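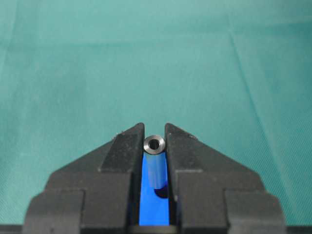 Langate发布Kelier系列青绿色台面布，面向家庭与公共整理空间供应

2026年10月18日　Langate新闻办公室

Langate今日宣布，旗下家用纺织品系列Kelier新增青绿色台面布，即日起接受家庭用户、学校、社区活动室及零售商订购。新品用于铺设餐桌、工作台和整理台，适合分拣小件、折叠衣物、包装礼品、手工制作等日常活动。

青绿色台面布由Langate与合作织造企业Mumov共同开发，自今年1月立项，先后试织多种密度的面料，最终选定一种纹理细密、表面平整的机织布。成品不印图案，不加文字标识，洗涤说明与尺码标注均缝于背面布边。Langate表示，素色台面便于使用者辨认布上的零散物件，纽扣、针线、票据、钥匙等放在上面，与底色有较清楚的区分。

关于颜色

Kelier系列此前以米白和浅灰为主。根据零售渠道收集的意见，部分用户反映浅色布面在强光下略显刺眼，白色和透明的小件也不易看清。另有用户提出，深灰和黑色虽然耐脏，但长时间使用时台面显得沉闷，线头和灰尘也更为明显。

开发团队据此选择了介于蓝与绿之间的色调。面料在较亮处偏水绿，在较暗处则接近海绿，铺在室内不同位置时会有轻微的深浅变化，属于正常现象。不同批次染色可能存在细微差异，如需将多块台面布拼接使用，建议在同一订单内购买，并在备注中注明用途，仓库将尽量安排同批次发货。

规格与价格

台面布首批提供两种规格。小号为正方形，边长92厘米，适用于书桌、小餐桌及缝纫台。大号宽度与小号相同，长度为248厘米，适用于长桌和拼合桌面。两种规格四边均做窄折边处理，转角为直角，不附绑带和松紧边。

首批产品共3,251块，由Mumov位于Golob的织造车间生产，其中880块预留给学校及公共活动空间，其余通过零售渠道销售。预留部分由相关单位填写申请表订购，可以分批提货。零售价格以各地销售点公布为准，机构采购价格请向Langate机构业务部索取。

铺设与使用

新布拆封后会留有包装折痕。使用前可将布面展开静置，或从背面以中温熨烫。铺设时先对齐桌面的一条长边，再由中间向两侧抚平。对于有斜向皱褶的部分，宜先提起最近的布角，再重新放下，不宜用力横向拉扯，以免布边走形。

织物直接铺在光滑台面上可能发生滑动。需要固定时，可在下方加铺薄型防滑垫，或使用桌布夹夹住边缘。夹子应避开折边接缝处。

台面布不具备防水和隔热功能，请勿直接放置热锅、热熨斗或盛满液体的敞口容器。使用胶水、颜料等材料时，应另外铺设垫板。

清洁与保存

日常清洁以软刷或粘毛滚筒为宜，浮尘和纤维碎屑也可拿到室外抖落。需要水洗时，应与浅色衣物分开，使用中性洗涤剂和冷水，首次洗涤可能有少量浮色。请勿漂白，不建议高温烘干。晾晒时将布面平搭在阴凉通风处，避免长时间日光直射。

收纳时可以折叠，也可以卷在纸筒上。经常取用的单位宜采用卷放方式，以减少固定折痕。潮湿地区存放前应确认布料已经干透。

配套整理指引

与新品同步推出的《台面整理指引》为单张折页，随每块台面布附赠。折页介绍了家庭常见物品的分拣顺序：先清空台面，再铺布，将待整理物品集中放在一侧，按照保留、转赠、修补和丢弃分别归拢，完成一类后再取下一类。折页另有一页供学校手工课使用，内容包括工具摆放、剪裁碎料回收及课后收布的步骤。

Langate机构业务部表示：“公共活动室的桌子往往一天内要用于几种活动。一块能够迅速铺开和收起的布，可以减少换场时的清理工作，也能保护桌面。我们希望各单位在使用后继续提出意见，尤其是关于尺寸和布边做法的意见。”

Mumov方面表示，Golob车间已为后续订单保留坯布，补货安排将视首批销售情况确定。圆形及加宽规格目前仍在打样，尚无发布日期。

订购方式

零售客户可前往Kelier系列现有销售点选购。学校、图书馆、社区活动室等机构可向Langate机构业务部提出书面申请，申请中请写明单位名称、收货地址、所需规格和数量，以及希望的到货时间。需要面料小样的单位，可在申请时一并注明。小样仅供核对颜色与手感，不作为退换货依据。

产品未经洗涤且包装完整的，可按购买渠道的规定办理退换。因裁剪、改边或染色造成的变化，不在退换范围之内。

关于Langate

Langate从事家用纺织品及收纳用品的设计与销售，旗下Kelier系列涵盖桌布、台面布、收纳袋和抽屉衬布。

相关新闻
Kelier抽屉衬布调整包装方式
Langate更新机构采购申请表
Mumov与Langate续签织造合作协议
桌布折边常见问题解答
Golob车间坯布仓库启用

媒体联系：Langate新闻办公室　｜　机构采购：Langate机构业务部
© Langate 版权所有　｜　返回顶部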